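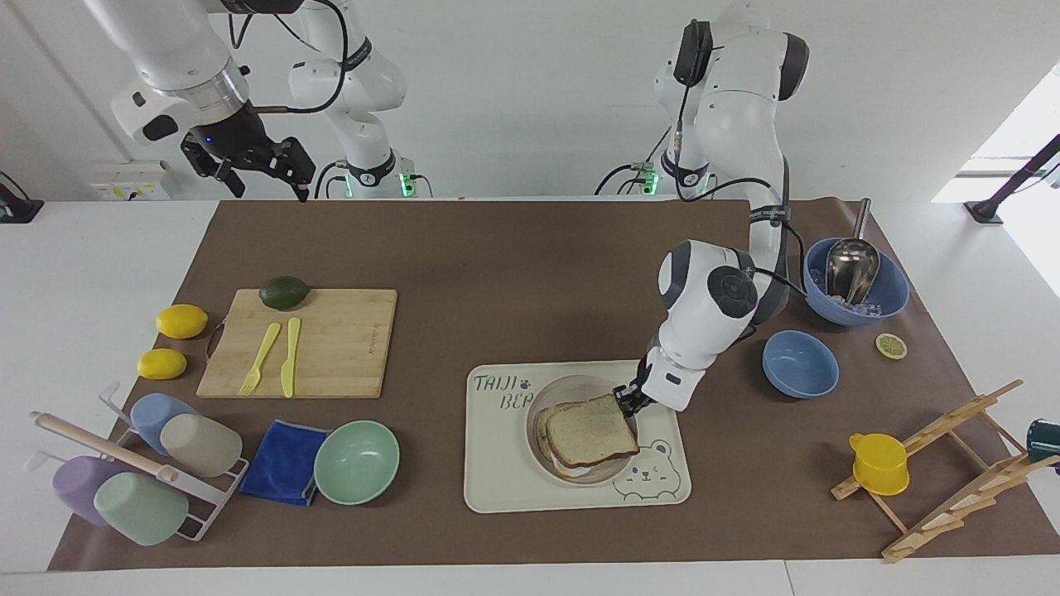 We use cookies to remember your preferences and see which articles people read. Accept all / Manage settings

I've been thinking about sandwiches more than is healthy. Ever since Kulau started offering its two-armed kitchen helper on a monthly plan, people keep asking me if it's worth having, and my answer keeps changing depending on whether I've had lunch.

So let me try to pin it down. The plan costs 68 a month, plus 131 to have it set up, and you sign for 12 months. Add that up and then think about what you'd be buying. You'd be buying a pair of arms on a table that can put a sandwich on a plate. Slowly! With you somewhere nearby, because of course you're going to stand there and watch.

My friend Marlies Kaufmann thinks that's the end of the argument. She can make a sandwich in the time it takes me to find the bread knife, and she says anyone paying monthly for that wants their head looking at. Fair enough. But Marlies has two good hands, and I think that's where most reviews of this thing go wrong (mine included, the first time round). They get written by people who can already do the job, with one eye on the clock.

My aunt Edeltraud can't grip a butter knife any more. She can choose what she wants, she can tell you precisely how you've done it wrong, and she can eat it perfectly well. What she hates is asking. Put it to her that a machine might take four times as long as I would and she just shrugs - she's got all afternoon, she says, and it won't sigh at her. I don't sigh. I might sigh a bit.

What I do object to is how it's sold. The Kulau brochure has the word "effortless" on nearly every page, and it's nothing of the sort. Somebody has to put the bread out, and the bowls, and the lemons if you want lemon in your drink, and somebody has to wash the plate afterwards and find a home for a table you can't use for anything else. My kitchen in Barnlow would need a wall moving. Andri Ruchti, who fits them round here, told me the commonest complaint he hears is about space, and I believe him.

And I don't like the contract. If you stop paying, the arms stop working, and then you've got two very expensive coat hooks until somebody comes to collect them. A person who relies on this for lunch shouldn't lose it over a bounced payment. Give people three months' grace and put it in large print. I'd also like a shorter trial, a fortnight say, with the set-up charge handed back if it doesn't suit.

Would I pay for it for myself? No, not at that price. For Edeltraud I'd sign tomorrow if they sorted the small print, and I've written to tell them so. She wants to know if it does pickle.

131 shares · 12 comments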